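Cabinet 2, records and flat boxes – notebook
18 Dec 2024
Entry by Y. Mykhailiuk

Purpose of the day: get the flat blue boxes into the low oak-coloured cabinet, check the doors and hinges under normal use, and write down a shelf arrangement that the next person can follow. Continues the June entry, which stopped at the empty carcass and a list of missing shelf pins.

Starting state

Cabinet stands on the carpet by the long wall. Spirit level along the front edge: slight fall to the left, the same as in June. The grey striped carpet is the cause, as the pile is more worn at that end. Packing shim put under the left front corner, one thickness only. With two the right door drifted open by itself. With one, both doors stay where they are put, which is good enough for storage.

Floor in front cleared for the full swing of both doors. Please keep it clear. The stripes in the carpet make small dark items hard to find, and I spent longer than I should have on my knees looking for a dropped hinge screw (found, refitted, spare now taped inside the lid of the Khaemba tin).
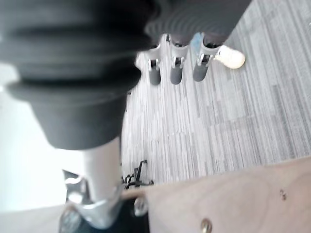

Doors and hinges

Concealed hinges on both doors. Left door, upper hinge: side adjustment was at the end of its travel, backed off by half a turn. Left door, lower hinge: left alone. Right door: the gap to the top panel was uneven, wider towards the middle, corrected with the height screw. Checked again after a dozen openings and it had not moved.

The top is in two panels and the seam between them is tight at the back and just visible at the front. I ran a fingernail along it and could feel a small step, right panel proud. Not worth lifting the tops for. If someone does lift them, the fixings are from below and the short screws must go back in the short holes. The Druvetti sheet has these the wrong way round. I have corrected our copy in pencil.

The front edge of the top overhangs the opening enough to matter. Anything stood upright on the shelf has to be tipped to get past it, and from a standing position you cannot see the back of the upper compartment at all. This decides the arrangement more than the shelf depth does.

Loading the shelf

Boxes go in flat. Upright was tried first and dropped: they lean, then they slide, then the door will not close on the last one. Flat, they sit quietly and the stack can be pulled forward by the bottom box.

Order used:
1. Dark blue to the back left, lying flat, pushed under the overhang. This one holds the Wirkurthorpe drawings and is rarely needed.
2. Brighter blue in front of it. Bring it in at a tilt, far edge first, and let it down once the near edge has cleared the top panel.
3. Leave a hand's width free on the right for getting hold of the stack.

Step 2 is the awkward one. Coming in level, the box catches the top panel. Too steep, and its lower edge knocks the shelf and pushes the dark one askew.
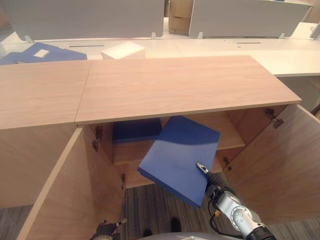

Cabinet 2, both doors open. Dark blue box at the back left of the shelf, brighter one at a tilt in front.

Shelf is rated by Flalomus at 47 kg evenly spread. We are nowhere near that. No sag measured with a straight edge at mid-span, loaded or empty. The lower compartment stays free for now.

Labels: on the short edge facing the doors, lower left. Labels on the upper face are no use once the boxes are stacked. Printed numbers only, as handwriting is what got us two boxes called 'misc' last time. The register is up to 1,867 and the new labels carry on from there. Do not restart at one for this cabinet.

One more point on handling. The blue is matte and marks easily at the corners. Hold by the edges and keep a corner from dragging across the front of the top, where it leaves a faint line in the finish. A damp cloth removes it from the wood – I have not found anything that removes it from the blue.
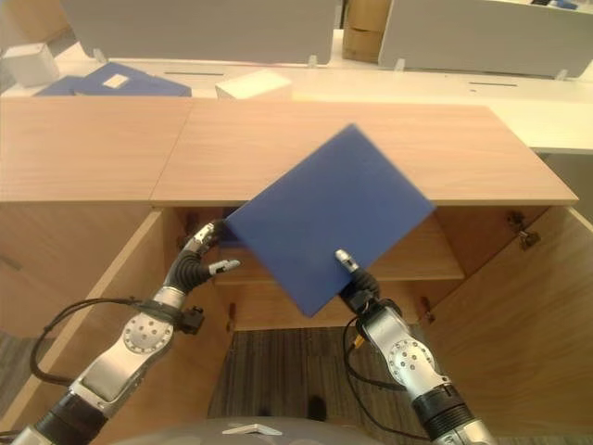 The same applies on the way out. Pull forward until the near edge is past the shelf, tip, then lift. If it binds, put it back and start again, as forcing it only loads the hinge on whichever door is being leaned on.

To do
– Felt strip for the underside of the overhang, thin type, roughly 2 mm.
– Door stops. Left door can currently reach the wall.
– Check the shim again in a few weeks once the carpet has settled.
– Ask Druvetti for a corrected sheet.
– Shelf pins: order the remaining bag, same size as before. Part number is on the inside of the June page.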